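The Drorkness Inventory

Kvido Holub began the inventory at the north wall, as the instructions required. The instructions were two pages long and had been written by his aunt in April, when she could still climb the stairs to the bathroom without stopping on the landing. Item one was the cabinet. Item two was the contents of the cabinet. Item three was the shelf, which she had underlined.

The house at Drorkness had been let to the firm of Zatent for the winter, furnished, and the lease stated that all bottles, tubs and jars were to be returned to the positions in which they had been found. Zatent had signed this without comment. Their agent, Raphaël Charpentier, had driven up from Holtska to be present at the check and stood in the doorway with a clipboard and a tape measure.

"It says positions," said Charpentier. "It doesn't say tolerances."

"Five millimetres," said Kvido.

"Where is that?"

"Second page. Under the heading for soap."

Charpentier turned to the second page and read it. He wrote the figure in the margin of his own form and drew a box round it.

The cabinet was dealt with before ten. It measured 900 millimetres in height and its door opened to the left. The hinges had been oiled. The contents were a tin of plasters, a glass thermometer, a comb, and a bar of Kamel soap still in its paper. Kvido placed a tick beside each. The comb was facing the wrong way, and he noted it as a defect, minor, corrected on site.

The shelf took longer. His aunt had never regarded it as storage. A shelf, according to the second page, was a place for things in use, and a thing in use stood upright with its cap on. Anything lying down was out of use and should be on the table below, pending a decision. The decision was hers. She had made it every evening after supper for as long as Kvido could remember, picking up each bottle, tilting it by the window, and setting it either back on the shelf or down on its side.

"What happened to the ones on their side?" asked Charpentier.

"They waited."

"For how long?"

Kvido did not know. The page gave no interval. He had once, as a boy, stood a bottle upright again after she had laid it down. By morning it was on its side, pointing the same way as before. She had not mentioned it at breakfast.

They worked through the table together. Charpentier held the tape and Kvido called out the distances from the near edge, 200 millimetres for the first container and more for the next. The invoice clipped to the lease gave the deposit as 2649, with no currency stated. Charpentier asked about the currency. Kvido said that his aunt had considered it obvious.
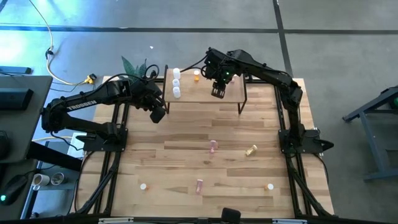 Which containers go back on the shelf first?
The ones used daily go back first, upright and capped, and the rest follow once the level in each has been checked.

Charpentier had copied this out of the second page into his form, question and all, because the form had a space for procedure and he disliked leaving spaces. He signed under it. Then he dated it, 2026-03-14, and handed the pen across.

"There is the matter of the pink one," he said.

"Which?"

"The one standing up. It's on the table. Upright means in use. The table means out of use. I can't enter both."

Kvido looked at the pages again. Cabinet, contents, shelf, table, floor covering, window catch. The case had not been provided for. He unscrewed the lid, tilted the container by the window as she used to, and found that the level was a little under half.

"Enter it as pending," he said.

"Pending whose decision?"

Kvido put the lid back and turned it until it stopped. He set the container down upright at the distance he had called out earlier, and Charpentier checked it with the tape. It was two millimetres out.

"Within tolerance," said Charpentier, and moved on to the floor covering.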